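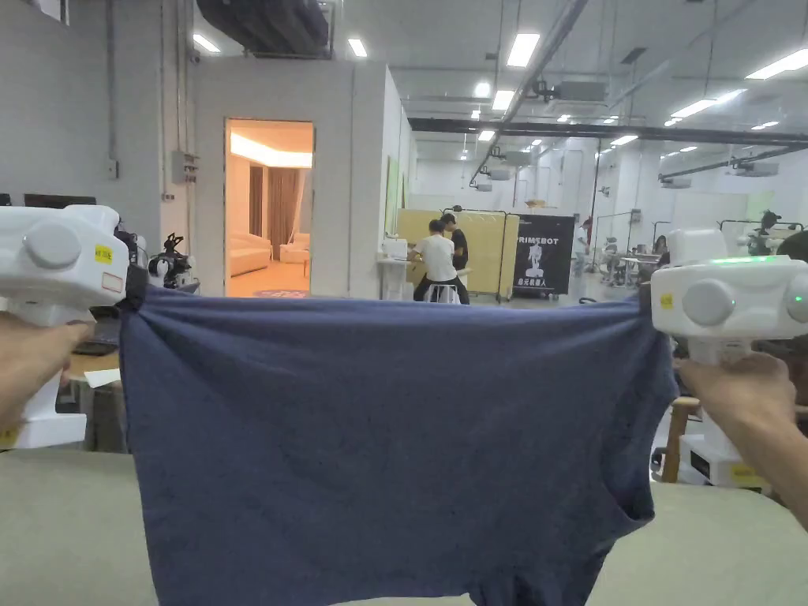 Florkcombe Laundry and Folding Area
Monthly Safety Checklist, with Comments

Date: Monday, March 22, 2021
Checked by: Miłosz Chmielewska
Copy to: Lidia desk, front office

Hello everyone, and thank you for your patience while I went around with my clipboard. I know the form only asks for a tick or a cross, but I have always found that a tick doesn't help the next person much, so as usual I have written a bit more than there is room for. Marks are OK, FIX (please do it this week) or WATCH (fine for now, but I'd like to look again next time).

1. FOLDING SURFACES

Padding smooth, no pins or staples poking through: OK
I ran the back of my hand over all of it, slowly, and then a pair of old tights, which catch on anything. No snags at all this month, so well done to whoever dealt with the corner staple I grumbled about last time.

Cover clean and dry: WATCH
Clean, yes. There was one damp patch where a mug had been standing. Drinks on the side shelf, please! A light-colored cover shows everything, and a T-shirt laid on a tea ring has to go straight back through the wash.

Height comfortable for standing work: OK
Suits most of us. If you are tall and your back starts to complain after a batch or two, come and find me and we'll put the risers under the legs. They're in the Odlow cupboard, bottom shelf, behind the spare hangers.

2. GARMENTS COMING IN

Pockets and sleeves checked before folding: FIX
Two pens and a safety pin this month, all from the same bin. Sleeves too, please. Small things work their way into a short sleeve and you don't find them until you've pressed down on them.

Dark colors kept apart until dye-checked: OK
The navy shirts were in their own bin with the lid on. Do remember to wipe them with the white cloth before they go near anything pale.

Worn or faded items set aside: WATCH
A little fading is fine and doesn't need reporting. What I'd like pulled out is thin fabric at the shoulders, open seams and loose threads long enough to catch a finger. Hold the shirt up by the shoulders, let it hang, have a good look at the front and then turn it around. It takes no time once you're used to it.

Bin weight under the limit: OK
The limit is still 20 pounds. I weighed the fullest one and it passed, though not by much.

3. FLOOR AND WALKWAYS

Walkways clear: FIX
An empty hanger box was sitting right where people step back to shake out a shirt. I moved it myself, but please flatten boxes as you empty them. Sasaki collects cardboard in the morning.

Rug edges lying flat: OK
I walked over them in my socks, to the amusement of everybody present. The grip tape is holding nicely.

Floor dry, no lint build-up: OK
Swept before I arrived, I think, and thank you for that.

4. ELECTRICAL

Boxes closed and reachable: OK
Covers on, nothing stacked in front. The tag on the steamer outlet reads 1146 and matches the register.

Cords in good shape: WATCH
The steamer cord has a slight kink near the plug. No cracks, but please loop it loosely when you put it away instead of wrapping it tight around the handle. I know it looks tidier the other way.

Steamer label readable: FIX
The sticker has nearly rubbed off. I've asked for a new one, and in the meantime I have written the wattage (2000) on masking tape.

5. PEOPLE

Rings, long necklaces and lanyards off or tucked in: OK
One lanyard, tucked in with a smile when I asked.

Breaks taken: WATCH
A few of you got so absorbed that you went straight through yours. I do understand, there's something very soothing about a growing stack of shirts, but wrists and shoulders need the rest. Up to 80 shirts in a session is plenty for anyone.

First aid box stocked: FIX
Low on small bandages and out of tape. I'll pick some up on my way in.

Items marked FIX should be initialed on the sheet by the door when they're done. If you disagree with any of my marks, write it in the margin and I'll come and look at it with you.

M. Chmielewska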